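Skiston Harbour Constabulary

The Skiston Harbour Constabulary was a small police force responsible for the docks, quays and inner waterway of the port of Skiston. It operated as a separate body under the port authority until it was merged into the county force. Its duties are now carried out by the Skiston Waterside Section.

Origins

Before the constabulary was formed, order on the quays was kept by watchmen paid by the owners of the individual wharves. Each watchman had authority only on the property of his employer, and goods stolen from one wharf could be carried across the next without challenge. The port authority asked for powers to appoint its own constables after a series of thefts from the grain sheds at Cabrera Dock. The powers were granted the following June.

The first establishment was one inspector, two sergeants and 22 constables. They were sworn in at the customs house, which also served as the first station. Constables were issued with a lantern, a whistle and a truncheon, and bought their own boots until a boot allowance was introduced.

Jurisdiction

The powers of the constabulary extended over all land owned by the port authority and over the waterway as far as the outer lock. Constables could also act within one mile of the dock wall when in pursuit of a suspect. The limit was measured in a straight line from the wall, and the method gave rise to several disputes in the local court. A boundary map was later agreed with the county force and copies were kept at both stations.

Passenger ferries at the Movia Street landing were a special case. The landing stage belonged to the port, but the approach road did not, so incidents in the ticket queue were handled by whichever force arrived first.

Organisation

The force was divided into a land section and a boat section. The land section worked three shifts from the main station and from a smaller post at Kotell Basin. The boat section had two rowing boats at first, later replaced by a single motor launch. The launch had a crew of three and was moored at the customs steps.

Strength reached its highest level when the deep-water berths opened, with 404 officers and civilian staff. Numbers fell steadily as cargo handling moved to containers and the older docks were filled in. The post at Kotell Basin closed first, followed by the stables, which had been used as a vehicle store.

Merger

A review of small forces recommended that the constabulary be absorbed by the county. The port authority objected on grounds of cost, as it would have to pay an annual charge for a service it no longer controlled. Terms were settled after 20 months. Serving officers kept their rank and pension rights, but collar numbers were reissued.

Present arrangements

The Waterside Section works from the upper floor of the former customs house. The ground floor is let as offices. The building was refitted after the merger, when the charge room and cells were removed and the parade room was divided in two. 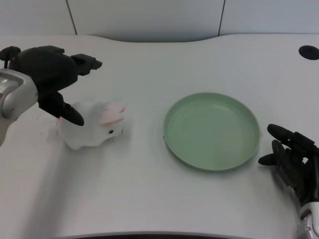
White tabletop with a round black cable grommet, against a panelled wall.

The section has one sergeant and nine constables. It shares a launch with the harbour master and has no boat crew of its own on night shifts, when calls on the water are passed to the county marine unit.

Records

Occurrence books and personnel registers are held by the county archive. The books for the first four years are missing. Registers less than a century old may be consulted only with written permission. The boundary map is kept with the port authority papers under a separate reference.

Page last revised 9 Jan 2021.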